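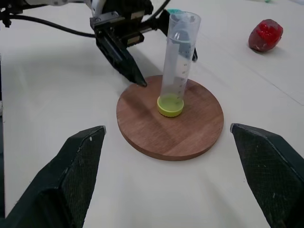 Wrist camera helps on one task and does nothing on the other. Is my ablation wrong?

I'm trying to repeat the result in the Hormont report, where adding wrist views to a two-arm policy gave a large gain on transparent objects. My setup is two arms over a white table. The task is to grasp a clear plastic graduated cylinder that stands on a round wooden board and move it onto the bare table. The second task is the same motion with a red plastic strawberry.

I trained on 2,000 demonstrations, half per task, once with the overhead camera only and once with overhead plus both wrist cameras. With the wrist views, success on the cylinder went up a lot. On the strawberry there was no difference I could measure. The report claims a gain on both. Same learning rate, same number of steps, 2 seeds each. What should I check first?

asach_bench

Two seeds is not enough to say "no difference." Run more before you change anything else.

Also look at how high the strawberry score already is with the overhead camera alone. It's a red object on a white table, so the overhead view may be giving the policy everything it needs. If you are near the ceiling there is no room for the wrist views to help. The cylinder is a different problem. From overhead, a clear tube is mostly a rim and a colored foot, and when an arm is over it you lose even that. The wrist view gets the wall of the tube from the side, and the gap between the fingers.

Things I would check, in this order:

Overhead-only score on the strawberry. If it's very high, make the task harder (more start positions, a second object nearby) and rerun both conditions.

Whether the wrist images are the right way around. We had left and right swapped in our loader for weeks and the loss curves looked fine.

Which failures you are counting. A knocked-over cylinder and a missed grasp should go in separate columns. In our runs nearly all of the gain came from fewer knocks.

Then try masking one wrist camera at test time. If the score doesn't move, the policy isn't using it.

hustell

Is your 2,000 before or after filtering? We started with the same number and had 749 left once we dropped the ones with bad timestamps. Might explain it.

ren_lab2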